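Skemcombe, and a very good wet afternoon

Thursday, August 8, 2019

I finally got to the Joon-young Heo show at the Bernari gallery in Skemcombe, and I have been boring everyone at home about it ever since. There are 43 prints, nearly all woodcuts, hung in two small rooms with the windows left uncovered so the light keeps shifting on the paper. Lovely!

My favourites are the Cestdale prints, 16 of them, all of the same bit of river. He cuts the water with long shallow strokes and leaves the sky almost bare, and from across the room you would swear it was moving.
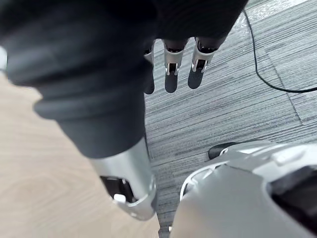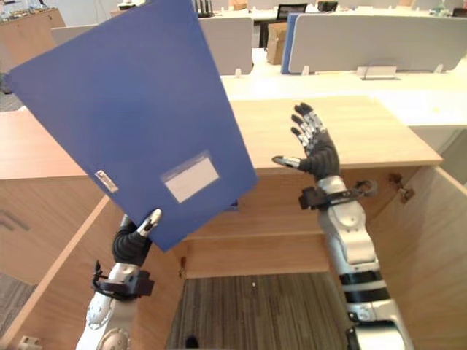 Upstairs there is a case of his blocks, still black with ink, and I spent longer over those than I meant to. You can see where the gouge slipped on one of them and he simply turned the slip into a reed – I went straight back down to find it in the print (second room, left of the door).

I bought two postcards and the little catalogue. The paper is a bit thin but the colours are spot on. I'm going again before the end of August, with my sister this time.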